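Up at 5.40, before the alarm. November already and still cold enough in the kitchen that I put the heater on while the kettle boiled. Porridge, half a banana. Back was stiff from yesterday's digging but it loosened once I was moving.

The main job was the second garlic bed, which should have been dealt with a fortnight ago. The lower leaves on the Stunwood rows have gone brown and I've been telling myself they had another week in them. Pulled one to check. It was ready, and the skin had already started to split on one side, so that settled it. I forked up the first row before breakfast proper and the rest by ten. 22 bulbs had split badly enough that they won't store. Those went in a bucket for the kitchen. The remainder are laid out on the racks under the carport, tops on, where they'll get the breeze but no sun.

Rust was worse at the fence end, same as last year. I think it's the shade from Hamish's wattle. The fence end also stays damp after rain and I water it the same as everywhere else, which is my own fault. Next year I'll put the garlic where the broad beans are now and try something leafy down there. Silverbeet would cope.

Hamish Prendergast came over about the wattle himself, as it happens, before I'd said a word. He's having it cut back after Christmas and wanted to know if I minded the crew coming through my side gate. I said no. He took six of the split bulbs home with him and stayed talking for half an hour about his knee.

Drove into town at eleven. Post office, then the produce store for lime and a bag of the pelleted manure. It has gone up again. I bought the one bag and left the second. Ebere Amadi was in the queue ahead of me and asked whether I was still doing the seed table at the hall. I said yes, if people return their jars this time. She has leek seed from her mother's strain and will bring me an envelope of it. She says it stands through summer without bolting. I'm doubtful, but I'll give it half a row.

Lunch was eggs and some of the split garlic fried with the last of the asparagus. Too much garlic. Ate it anyway.

Afternoon – seed sorting at the kitchen table, which took far longer than planned. The old tins were in no order at all. I threw out the parsnip (three years old, no point) and two packets of onion with no date on them. The Tamihana beans are fine, dry and hard, 500 grams of them once I'd picked out the ones with weevil holes. They're in the freezer for a week to be safe. The lettuce I've kept, though I'll do a germination test on wet paper first. Wrote new labels in pencil. The pen ones from last summer have all faded to nothing.

Yavuz rang at three. He has been offered the corner plot at the allotments and wanted to know what I thought of the soil. Heavy clay, I told him, and it sets like brick by January, but the previous people put a lot of straw into it and the top few inches aren't bad. He should take it. He asked about pumpkins and I said get them in by the end of the month and mulch thickly. We agreed I'd lend him the broadfork as long as it comes back clean.

Watered at five. The tank is down to 800 litres, lower than I'd like with no rain forecast. Did the tomatoes and the new cucumbers by can and left everything else. One tomato has the curled top I saw on two of them last year. I've tied a bit of red wool to the stake so I can keep an eye on it. If it's no better in a few days it comes out.

The hose fitting at the back tap is leaking again. It needs a new washer, and I have a jar full of washers, none of them the right size. Put a bucket under it for tonight and used what had collected on the lemon.

Soup for tea. Read 40 pages of the library book and couldn't tell you much about any of them. It's due back soon and I may not finish.

For tomorrow: turn the garlic, spread the lime on the empty bed, ring about the washer, find the good secateurs. I had them at the compost heap, I think. Bed at 9.30.
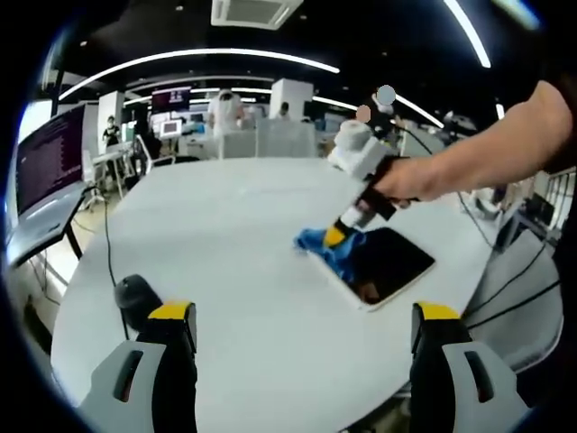 Up again at ten to check the carport, having heard something knock. One of the racks had tipped at the corner. Put a brick under it and picked up the bulbs by torchlight. No damage that I could see.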